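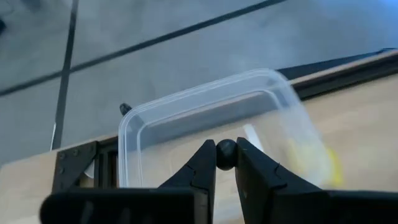 ## Section 4: Sorting the Small Parts into the Clear Tub

By now you've unpacked the Zosus marble run and made sure the base sits flat, so you're ready for the part most families want to rush through (ours included, every single time!). Please don't rush it. Ten or fifteen quiet minutes at the table now will save you a good deal of crawling under the couch later on.

You'll want a table with plenty of elbow room and a clear plastic tub with a rim. A food-storage tub from the kitchen does very nicely, and so does the Yimer tub that comes with the larger set. I like a see-through one, so you can tell what's in it without tipping everything out again.

### Before you start

- Wipe the tabletop and let it dry. Crumbs get into the track joints and they are a nuisance to get out.
- Wash the tub in warm water with a drop of dish soap, even if it's new.
- Put the lid somewhere you'll find it again. I keep mine under the base.

**Caution:** The balls are a choking hazard. Keep them away from children under three, and away from pets, who seem to find them every bit as interesting as we do.

### Sorting the balls

1. Set the tub on the table within easy reach, a few inches in from the edge.
2. Open the bag of balls over the tub and let them slide out slowly. If you pour them from any height they'll bounce, and the rubber ones bounce a long way.
3. Take the balls out one at a time and roll each between your fingertips. You're feeling for a rough seam, a flat spot, or a nick.
4. Put the good ones back in the tub. Anything that feels wrong goes on a folded dish towel to one side.
5. Check the black balls last, under a good lamp. Small marks are much harder to see on them, so go by touch as much as by eye.

**Note:** A light dusty film on a new ball is normal and comes off with a damp cloth. If a ball still feels sticky after wiping, wash it with the same dish soap and leave it on the towel overnight.

### Sorting the connectors

6. Tip the connectors onto the table and spread them out with the flat of your hand.
7. Pair up the straight pieces first, then the curves. The curves marked "H" fit the Haton tower only, so give those a bag of their own.
8. Press one pair together and pull it apart again. It should take a gentle tug. If you need both hands and a grimace, run a dry toothbrush around the inside of the joint and try once more.
9. Lay the sorted pieces in the order you'll need them, with the longest nearest the base.

**Note:** Owners of the older Zastel track can mix it in with this set, but please keep the two kinds of connector apart while you sort. They look very much alike on the table and the Zastel ones are just a hair wider.

### Putting things away between builds

10. Wipe your hands, then return the balls to the tub.
11. Snap the lid down one corner at a time, going all the way around. Lift the tub an inch off the table and give it a soft shake to make sure the lid holds.
12. Store the tub flat, away from radiators and sunny windowsills. Heat can warp the plastic, and then the lid never sits quite right again.

**Caution:** Don't stack anything heavy on the tub. A second tub on top is fine, but a box of books is asking a lot of it.

If you come up short on balls, ask for refill pack 1098 and mention which tower you have. Renata Orellana looks after spare parts and is very patient with people who aren't sure what they own.

Once the lid is on and the track is laid out, turn to Section 5 and start with the lowest ramp.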